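Site visit notes: Ristgate returns centre, Zitirdale

The visit took place in October, from 09:30 to a little after 14:00. There were eleven of us, mostly from small warehousing firms, with two people from a training college. Our host was Carleen Lockyer, who manages the returns side of the building. Heather Tuhiwai, a shift lead, took over for the floor section and answered most of the questions.

Ristgate handles returned footwear for several online shops. On the day before our visit the site had received 2,272 parcels. Each one is opened, matched to an order, checked, graded and either sent back to stock, sent for cleaning or written off. Until last year all of this was done by hand at packing benches along the north wall. The benches are still there, and a good part of the work still passes over them.

The automated part is called Niven. It consists of a belt, a sorter with 30 outlets and a set of arms that lift shoes from trays and place them for photography and weighing. The arms were bought first. Ms Lockyer described this as the wrong order, as the trays then had to be redesigned twice to suit them. The current tray has a lower front lip and a matt finish, which has reduced the number of failed picks on dark shoes. Glossy black uppers are still passed to a person.

Rated throughput is 801 pairs an hour. The figure achieved over a normal shift is almost 600. The difference was put down to mixed parcels, missing labels and pairs that arrive as two left shoes. The sorter stops for any of these and waits for a release from the bench.

More of the morning than I expected was given to how the arms are taught. Staff carry out the handling themselves with a hand-held gripper, two fingers on a grip, and the recorded movements are used to set up new tasks. Four people are trained on it at present. They are taken from the grading team, on the grounds that they already know how a shoe should be held so as not to crease the upper. Sessions are limited to forty minutes, after which the person goes back to the bench. Ms Tuhiwai said the limit was asked for by the staff, after wrist complaints in the first month. 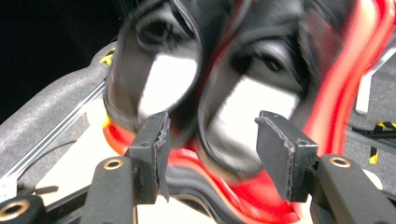
Black shoes with red soles at the hand-held gripper. The finger pads show wear along their inner edges.

Pad wear came up several times. The lining strip is a consumable and is replaced from a box kept at the supervisor's desk. There is no counter on the tool, so replacement is by eye. One visitor asked whether a worn strip affects the recordings. The answer was that nobody on site had measured it, and that the supplier had been asked.

On staffing, the numbers given were plain. The grading team has gone from 26 to 19. Three of the seven moved to Niven as line attendants, two went to the cleaning room and two left and were not replaced. Line attendants are paid one band higher. The training is nine days, followed by a month alongside an experienced attendant.

Ms Tuhiwai was less sure about the effect on the work itself. Lifting has dropped sharply and sick leave for backs has dropped with it. On the other hand, the easy pairs now go through the arms, and what reaches the bench is the awkward remainder: damaged boxes, suspected wear, disputes. Graders used to have a run of simple items between difficult ones. The hourly target for the bench was lowered in spring to allow for this, and she would like to see it lowered again. Ms Lockyer said it was under review.

Noise at the sorter is noticeable, and conversation beside it was difficult. Attendants wear ear protection and use a lamp signal to call the bench. New starters are given a printed card of the signals.

After lunch we were shown Feline, the stock software that receives the grades. It was slow on the day and the demonstration was cut short. A grader can overrule the machine grade with two key presses and a reason code. Overrules are reviewed each week, and the list of reason codes has been shortened at the graders' request.

Practical points for anyone going on a later visit: safety shoes are required on the floor and are not lent out, the car park entrance is on the canal side, and questions about purchase cost will not be answered. Places are booked through the Ristgate office.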